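Bin Picking Trials at Nurwood - Participants Wanted

We are looking for people to help us compare grippers at the Nurwood workshop this spring, and we would be so glad to hear from you, even if you have never worked with a robot arm before. Sessions start the week of Monday, February 3, 2020, and run into May.

Each visit lasts 2 hours. You will work beside one of our staff, set out colored blocks in a metal bin, start the arm, and write down how each pick went - first with the Sellside fingers, then with the Pindow ones. We have logged over 4,000 picks on our own so far, and we have grown a bit too used to our own way of laying out the blocks, so fresh hands are very welcome.

There are 12 places. You should be 18 or older, comfortable on your feet, and patient with a machine that sometimes likes to think things over. Lunch is on us, and we pay for your bus fare.

To sign up, leave a note at the Achterberg front desk with your name and the days that suit you.
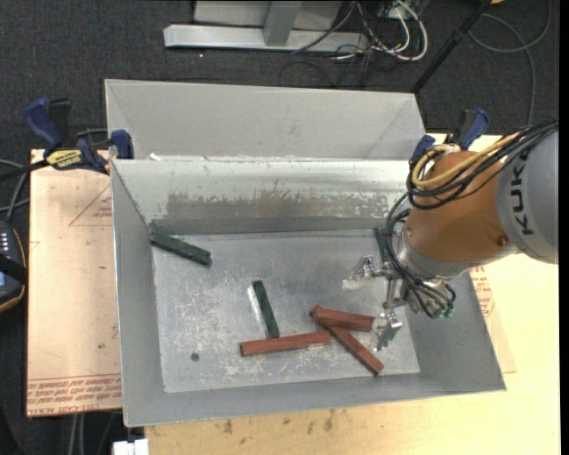 Reply from Achterberg: Can two of us share one place and come on alternate weeks? We would both like to try the Pindow fingers.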